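Handout 6: Collecting Demonstrations in Rooms People Sleep In

Course notes, Learning from Demonstration. Read before lab. The Nemwood log sheets are on the course page, and the ones from last term no longer work.

By now you have trained a policy on somebody else's data and discovered how little you knew about it. This unit you make your own, so that somebody else can have the same experience.

1. What counts as an episode

An episode begins when the recorder starts and ends when the operator calls it. Everything between is data, including the part where you scratched your nose with the hand that was steering. The Privum set we use in class has 2,061 episodes, and a fair share of them open with the arm sitting perfectly still while the operator gets comfortable. A policy trained on those learns to sit perfectly still, and does it very well.

Start moving within 2 seconds of the start tone. Stop when the task is done. Do not wave the gripper in triumph.

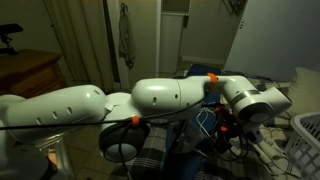
Trim nothing by hand on the day. Trimming is done later, with a script, by someone who has slept. If an episode has a long pause in the middle, leave it and write "pause" in the notes column. "Weird" is not a note. Last term's sheets contained a great deal of "weird."

2. Changing things on purpose

Students love to repeat a task until it looks smooth, then hand in fifty copies of the same motion. Smooth is pleasant to watch and teaches the model one path through one bedroom. Before each block, change something and write down what it was: where the object starts, which way it faces, how the covers lie, whether the blinds are open. Dim light is allowed. People own lamps and don't always use them.

Soft surfaces deserve their own block. A bottle on a tabletop stays where you put it. A bottle on bedding leans, sinks and has opinions, and the gripper height that suited you on the last try may now be a collision. Approach from above, slowly, and let the operator look at the neck of the bottle and not at the screen.
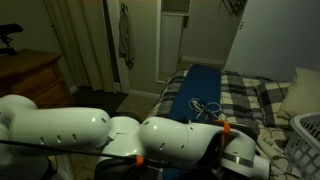 Leave the ordinary clutter alone unless it is in danger of being dragged off the bed. Pillows, baskets and stray cords are welcome in the background - a model that has only seen tidy rooms will be shocked by yours. Cables on the arm are another matter. Check that the clips are holding before every block, and move each joint through the range you plan to use. The Amegashie exercise in week 12 lost an afternoon to one slack loop.

3. Failures

Keep them. Label them "fail" and give the cause in plain words: missed, slipped, tipped, gave up. A recovery inside an episode is worth having, so if you miss the grasp and then get it, let the recording run and mark it "success, with retry." Don't miss on purpose. Deliberate clumsiness looks nothing like the real kind, of which you will have plenty.

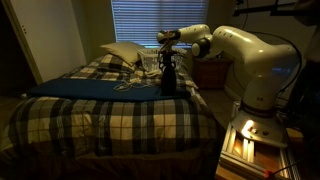 How many operators should record each task?

At least 2 per group, in separate blocks, with the operator's code on every sheet. People steer differently, and a model raised on one pair of hands picks up that person's habits along with the task.

4. What to hand in

The raw episodes, the log sheets, and one page on what you varied and what you forgot to vary. The second half of that page is usually longer and always more interesting to grade. Run the Corel checker first. It finds missing timestamps and duplicate names; it has no view on whether your data is any good.

Uploads close at noon.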